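The tomatoes are finally in, and so am I, with a cup of tea and dirt up to both elbows. I know I said in my last post that I'd be sensible this year and buy a few seedlings from the nursery like a normal person. I did not do that. I ordered seed in the dead of winter, when any packet with a nice drawing on the front looks like a good idea, and by October I had seedlings on every windowsill in the house including the bathroom.

A bit of background for anyone new. We moved out of the unit and into the place on Vasseur Street two years ago, and the backyard was mostly couch grass and a rusted clothesline. The first summer I grew basically nothing except one zucchini plant that tried to eat the fence. Last summer was better, but I put everything in too early, we got that filthy cold snap, and the capsicums sat there sulking until Christmas. So this time I waited. I waited so long that Shivam from over the back fence started asking if I'd given up!

Anyway, the varieties. The main one is a big ribbed pink thing that Mayuree Petchrat passed on to me at the seed swap in a folded-up bit of newspaper. She calls it Grarkach and swears that's its proper name, and I've never found it written down anywhere, so if you know it by something else please leave a comment. It's slow. Painfully slow. But the flavour is the sort that makes you stand over the sink with the salt shaker and forget to make the sandwich. I've put five of those along the north side, where they get the sun until teatime.

Then there's a yellow cherry for the kids to pick on their way to the trampoline, and a paste type for bottling, which I've never had enough of to bottle. I keep planting it though. Hope springs eternal and so on.

The bed itself got a proper going over. I dug in a trailer load of mushroom compost (thank you Bjarke for the loan of the trailer, and sorry about the smell), then a few handfuls of blood and bone, then a good soak and a week of leaving it alone, which I find the hardest part of gardening by a mile. The dog found the blood and bone on day one. We won't go into it.

Stakes went in before the plants this time. Last year I hammered them in afterwards and went straight through the roots of my best one, and I could hear Mum tutting from three suburbs away. I tie everything up with strips of old T-shirt, cut on the stretchy side of the fabric, because string cuts into the stems once they get some weight on them. Strong opinions on this are welcome but you won't change my mind.

All the fiddly stuff, the labels and the pricking out and the sorting of what's what, gets done inside at a table, and I can't recommend this enough if your back is anything like mine. I used to do it squatting on the path like a twenty-year-old. Never again. 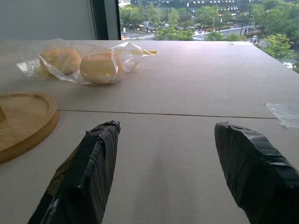 A pale tabletop, good for spotting dropped seeds.

Oh, and the watering. I've gone back to hand watering in the mornings after a season with a drip kit that sprang a new leak every time I looked at it. I like it, to be honest. It's ten minutes before the kids are up, the magpies are carrying on in the gum next door, and I get a proper look at every plant, so I notice the caterpillars before they've had brunch. Deep soak, down at the roots, keep the leaves dry. When it really heats up I'll mulch with pea straw, but not yet, the soil's still a bit cool and I want the sun on it.

Li-hua Kong asked in the comments last time about growing in pots on a balcony. Yes, you can! Go as big as you can possibly lug up the stairs, use decent potting mix, stick to the cherries, and don't let them dry out on a hot windy day or you'll get that horrible black patch on the bottom of the fruit later on. Feed them every couple of weeks once they flower. I did it for years at the unit, and the only real drama was the bloke downstairs complaining about drips on his barbecue.

I've got 4 spare Grarkach seedlings on the front step, a bit leggy but otherwise fine, so if you're local come and grab one on Sunday. Bring the pot back when you're done with it. Next post will probably be beans, if the snails leave me any.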